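Tips for trying out grippers on laundry jobs

These notes come from testing two grippers on the same small arm, using ordinary things from the airing cupboard. Kanchan Kashyap ran the Stivar gripper and I ran the Nishad. Most of what follows applies to any pair of parallel fingers.

**Before you start**

- Use the same cloth for both grippers. Hand towels are a good first choice. Tea towels are thinner and slip more.
- Wash new towels once. The finish they come with makes them slide.
- Wipe the finger pads with a damp cloth and let them dry. Lint builds up quickly and you will blame the gripper for it.
- Tighten the wrist screws after the first 36 cycles, then again whenever you change fingers.

**Picking up cloth**

Close on a fold, never on a flat sheet. If the towel is lying flat, push the fingers in by 2 cm first so that a ridge comes up between them. The Nishad does this well because the tips are narrow. The Stivar has wider tips and needs a slower approach, but it holds thick hems better.

Set the closing force low and raise it in small steps. Stop when the towel survives a gentle tug by hand. Any more than that only wears the pads.

**Holding rods and rails**

Plain flat pads will let a round bar turn. Three things help:

1. Stick a strip of rubber matting inside each finger.
2. Grip close to a joint in the bar if there is one.
3. Keep the bar in line with the wrist where you can.

Santosh Khurana cut a shallow V into a spare set of Stivar pads with a file. It took him an evening and they now hold a bar without any rubber.

**Working with cloth on a bar**

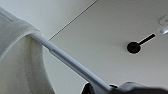
Move slowly when the cloth is at the far end. The weight pulls on the wrist and the bar will start to droop if the pads are worn. Halve your usual speed and check the grip every 4 runs. A heavy bath towel is too much for the Nishad at full reach.

Set the wrist camera exposure by hand. White cloth against a pale ceiling fools the automatic setting, and the edge of the fabric gets lost. A coloured towel is easier while you are still setting up.

**Which to buy**

For folding and sorting, the Nishad. For bars, handles and hems, the Stivar. Spare pads for either fit with 3 screws, so keep a set in the drawer.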